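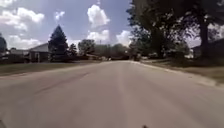 Reading a Street: Notes for the Second Walk

Right, this is the handout for the people who asked me to write down what I said last time (and for those at the back who couldn't hear over the wind, sorry!). We're still on ordinary residential streets, the kind you'd drive down without a second glance, and I want you to slow right down and look at the surface first, then the edges, then the trees.

What to bring

Notebook, pencil, the 1:1000 base map, and a tape if you've got one. We meet at the Warnby end at 4 and we'll be out for 40 minutes. Hats, please, it gets fierce in February.

The surface

Start with cracks. A crack running along the road often follows a joint between two strips laid side by side, and one that wanders off at a slant may be following an old trench or movement underneath. You can't tell which from the top, so write down the direction and leave the cause blank. Sealed cracks are lovely for us, as the dark tar practically draws itself on the map. Colour is worth a line too. Old asphalt goes pale as the binder on top wears and the stone shows through, so a patch of fresh stuff stands out for years.

The edges

Clifford Thibodeau, who taught me all this, used to make us spend a whole afternoon on gutters, and I moaned about it like everybody else.
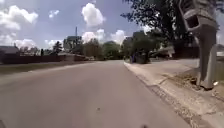

Kerbs are where a street keeps its records, if you ask me. Water slows down along them and drops whatever it's carrying, so you get a sort of sorted sample of everything uphill. Look at the thin band of darker grit and small stones along the gutter edge: that's the line I want on your sketch, with a note of where it gets thicker or stops. Then go one step back from the kerb and do the pavement, then the strip behind it. Posts and pillars count as edge furniture, so put in the tall concrete one with the boxy top and write "stained, chipped" next to it. Don't guess at what it was for! I had four different guesses in the last set of notebooks, all in ink, all very sure of themselves.

If you're using the Jaiswal sheets, edge furniture goes in the third column. If you're on the older Hitusitz ones there isn't a column, so squeeze it in the margin and I'll find it.

The shade

My favourite bit, and the one people rush. A street tree does a lot of work on a hot road, and the shaded part can be far cooler underfoot than the part a few strides away. Draw the outline of the shadow as you find it and write the time beside it, or the outline is no use to anybody later on. Ragged edges are fine, just go round the general shape. I've got 48 of these sketches from the Kindum streets, and the ones without a time on them are sitting in a folder doing nothing.

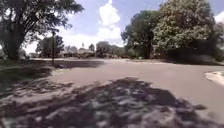

Do I have to know what kind of tree it is?
Only if you want to. Big, medium or small will do for this walk, plus whether the crown reaches over the road or stops short of it. We'll do leaves and bark properly later in the term.

Before the next session

Ink in your edge line, tidy the labels, and pick one thing you saw and couldn't explain. One sentence on that is plenty. Bring the pencil version as well as the neat one, please, I like seeing the rubbings-out.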